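**12 January 2018, Lisport** – Mondar, the maker of electronic instruments from Lisport, announces today its new desktop synthesizer and sequencer, the Laltberg. The instrument will be available in music stores across Canada from the end of this month. 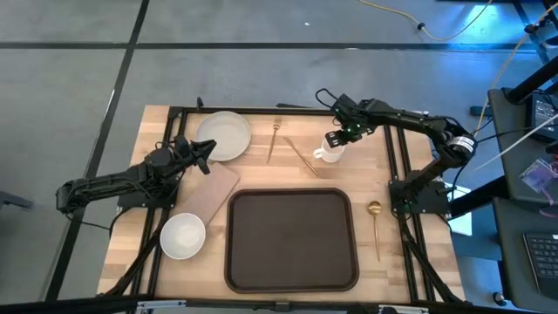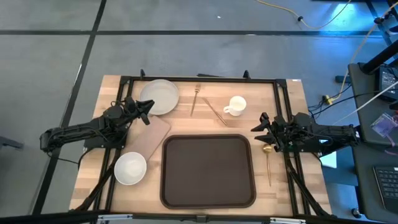 The Laltberg is an analogue synthesizer with 4 voices and a step sequencer in the same case. It was shown to dealers for the first time in November, and after their comments we have made the volume knob larger and moved the headphone output to the front side.

Each voice has 2 oscillators and its own filter. The sequencer can play all voices together, or it can send notes to other equipment while the musician plays the Laltberg by hand. Patterns are stored inside the instrument and can be copied to a computer by USB.

## Sound from Mahmoudi filters

The filter circuit was developed together with Mahmoudi, a small workshop which is known to many players for its effect pedals. It has a warm colour at low settings and becomes quite rough when the resonance is turned up. Musicians who own the older Mahmoudi pedals will recognize this behaviour immediately.

"We wanted an instrument that a keyboard player can understand in one evening," says the product team of Mondar. "Every main function has its own knob – there are no hidden menus for the sound."

## Price and availability

The Laltberg costs $920, taxes not included. The power supply and a printed manual in English and French are in the box. A soft carrying bag will follow in spring and is sold separately.

The warranty is 3 years for parts and labour. Repairs are done at our own service centre in Lisport.

Dealers who wish to receive a demonstration unit can ask their usual Mondar representative. Sound examples and the full manual are on the Mondar website, in the section Instruments.

**Press contact:** Mondar, Press Office, Lisport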